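Visit to the Galar print store and projection workshop
August 2021
By Siu-ming Fu
4 min read

The Galar archive opened its print store and projection workshop to outside programmers for a single afternoon, the first such visit since the collection moved out of the old Fester cinema. Places were limited to 11. I went mainly to find out which 16mm titles can be lent for a shadow and light program planned for September, and what condition they are in.

The building is a former cold store on the edge of the Drarkside estate. The insulated walls were kept, which cuts the cost of climate control. The main vault is held at 4 degrees Celsius and 35 percent relative humidity. A smaller room next to it is used for staging: a print ordered for projection spends a full day there before it goes to the bench, so that moisture does not condense on the emulsion. Borrowers should allow for this when they book. A same-day request cannot be met.

Chi-keung Wan, who runs the workshop, led the tour. The holdings are divided by base. Acetate is kept in vented cans and checked with indicator strips, and any reel reading above level 1.5 goes to a separate shelf. Polyester prints, mostly made after 1990, are stored near the door and make up nearly all of the lending stock. There is no nitrate on site.

The core of the experimental holdings is the Tang deposit, which came in as 124 reels with very little paperwork. Many are camera originals with hand-applied color or scratched leader. None of the originals will be projected. Wan's approach is to strike one viewing print from each where the shrinkage allows, and to scan the rest at 4K. He measures shrinkage over a length of 100 perforations with a fixed gauge. Anything above one percent is not run through a sprocketed printer.
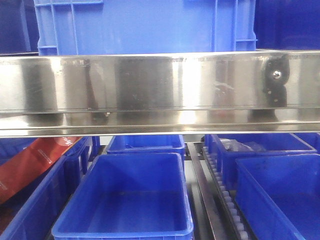
Handling rules for loans are short. Prints go out tails out, on cores unless the venue asks for reels, and they come back the same way. Venues must not cut the leader or add cue marks. Platter systems are not accepted for anything from the Tang deposit. For performances in which the projector is moved, slowed or fitted with external shutters, a separate form is required, and the archive supplies a sacrificial print where one exists. I asked about loops. They are allowed on polyester only, with tape splices, and the loop must be returned with the print even if it is worn out.

The second half of the visit covered equipment. The workshop services its own 16mm projectors and takes in outside machines when time allows. The usual faults are hardened belts, dried grease in the intermittent, and exciter lamps that are no longer easy to find. The last has been dealt with by fitting red LED readers, which also track dye soundtracks correctly. We heard the same reel on an original lamp and on a converted machine. The converted one had lower noise and slightly less bass. Variable-speed conversions are also done here, with a range of 4 to 30 frames per second. Below 12, a heat filter has to be in place, and it costs more than a stop of light.

A short screening closed the afternoon. Two viewing prints were shown on a screen three meters wide, at 18 frames per second. Steadiness was good on both. The second had a density shift at the reel join, which Wan put down to a change of stock at the lab.

Requests for the September program need to reach the archive with a throw distance, a lens list and the name of the projectionist. I have put in for six titles, two of them from the Tang deposit.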